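Forum > Robotics at home > Grippers and end effectors

We use cookies to remember your login and to count visits. By staying on this site you accept this. Settings

Soft pads or hard pads for mixed small objects?

Posted 8 Mar 2022

I have two sets of fingers for a hand-held gripper and can't decide which to keep on it. One set is the hard rubber kind from Taltden, the other is mesh-textured pads from Irkarholm. I want to pick small household things off a table: tins, lids, tape, nuts in the shell. The hard ones feel more exact when I close them, but round things shoot out sideways. The mesh ones hold better and seem to sag after a while. Is there a fair way to compare them, or do people just go by feel?

2 answers

Answer 1 (accepted)

Go by a tally. Feel changes during the day as your hand gets tired. Pick 10 objects, do the same order with each set, and write down a drop as a drop even if you caught it. I did 400 grasps per set in February and the difference only settled in the second half.

Things that matter more than the pad:
Squeeze speed. A fast close throws round objects with either set.
The surface under the object. A bare tabletop lets a tin slide away, cloth holds it but bunches up under low objects.
Angle of approach. Keep it the same or you are testing your wrist.

On the sagging – check the screws behind the pads before you blame the mesh. Mine were loose from the factory. If you log with Plulura, add a column for which pad set is on. I forgot and had to throw out 34 grasps.

Answer 2

mesh. had the hard ones on an Ung arm and gave up, flat boxes were fine but anything round no chance. never tried them hand held though so maybe different

Comment from the person who asked

Thanks, both. The screws were loose on one side, so that explains part of it. I have gone with a cloth under everything and a mix of shapes – walnut, tape roll, round tins, a jar, a small box. Mesh pads first, then I swap to the hard set and repeat in the same order. I will add the totals when both runs are finished.

Contact | Terms | Copyright Taltden Users Board | Back to top

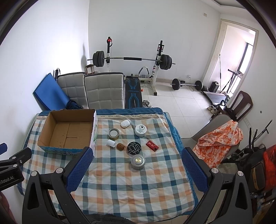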